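Torkemeo Open Day: Questions and Answers

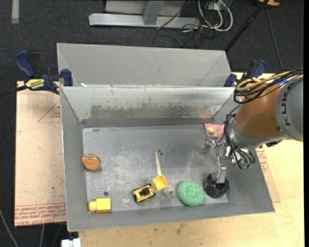 When is the open day?
It takes place in December, from 9:30 a.m. to 4 p.m. The picking demonstration runs every hour on the hour, starting at 10, and each run takes 29 minutes including time for questions.

Where do I go when I arrive?
Come to the Civov building, entrance 4. Sign in at the front desk and pick up a visitor badge. The lab is on the ground floor.

What will I see at the demonstration?
A KUKA arm working over a metal bin of mixed items. The bin holds things of very different shapes and surfaces, among them a small yellow and black toy vehicle and a green scouring sponge. Nerea Herrero runs the morning sessions and Osian Griffiths runs the afternoon ones.

Why such ordinary items?
Small everyday things are hard to pick. A sponge gives when you press on it, and a toy with wheels can roll. Boxes of the same size would tell us very little.

Can I bring something for the robot to pick?
Yes, if it fits in one hand and weighs less than 944 grams. No glass, liquids or batteries. Hand it to the person running the session before it starts. Items may get scratched.

Does the robot ever miss?
Often. Last year we logged 2229 picks at the open day and a fair number of them had to be tried again. We don't edit the demonstration or stop it when a pick fails.

Are children allowed?
Yes, with an adult. Everyone stays behind the floor line while the arm is powered.

Is there parking?
There is a small lot behind the building, shared with Medix. Please leave the marked spaces free.

Who do I contact about a group visit?
Write to Miroslava Havlíček at the front office. Groups of more than ten need to book a session ahead of time.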